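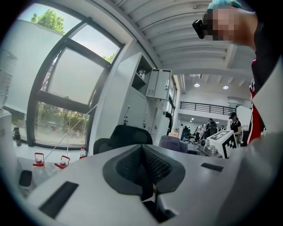 The Urkell District Sports League will start its winter season in November with a new rule for lost property, after the store room at the Rotich hall became too full to close the door.

From next month, every item that stays in the building after a match will be kept for 4 weeks. After this time it goes to the charity shop on Stirkov Road. Until now there was no time limit, and some bags had been in the room for several seasons.

League secretary Naomi Wanyama made the list herself over the summer. She wrote down 398 items. Most of them were gloves, water bottles and single socks, but there were also two trophies and a wedding suit in a plastic cover.

"I called the number on the suit ticket and the man was very happy," Wanyama said. "He was married in another suit, of course."

Players who want to look for their things can come to the hall between 5 p.m. and 8 p.m. on any training evening in October. They should bring their membership card. Small things of value, such as keys and watches, are not on the open tables — for these it is necessary to ask at the front desk and describe the item first.

Not every club is pleased. Clive Rowbotham, who manages the over-40s team, thinks that four weeks is too short for people who play only once in a month. He asked the league for eight weeks, and the question will be discussed again in January.

Members also voted to raise the yearly locker fee from $12 to $15. The money will pay for new locks, and the keys will have numbers on them for the first time. Members who already paid for this year do not need to pay the difference.

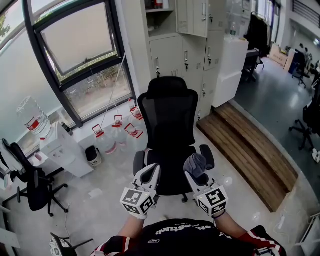

## Other news from the league

**Junior places.** Registration for the under-14 group is open until the end of October. Chepkoech Langat will coach the group again, together with Chun-yin Man, who moved from the under-12s. New players can try two sessions without payment.

**Fundraising.** The September walk collected $1,993 for the travel fund. The league needs another $400 before the spring tournament, and Imani Rashidi is looking for people to help with a bake sale in the hall entrance.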